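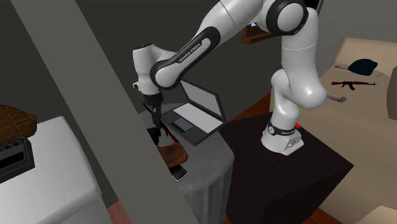 How many demonstrations does a new task need before the arm can be left to repeat it? In our trials 36 were enough for a single pick from a cluttered table, and tasks with two or more steps took more.

3.2 Collecting demonstrations

Operators controlled the arm remotely in simulation. Each started from the same rest pose and ended an episode by pressing a key. Figure 3 shows the arm over the round table, with the laptop and smaller items set out on the cloth. Uriel Barajas and Ülle Hunt recorded 2914 episodes across 27 tasks. We dropped 185 in which the operator paused for too long or released the object early. Hand guiding on the real arm was used only for the comparison in Section 5.

Figure 3. Simulated tabletop setup used for remote control.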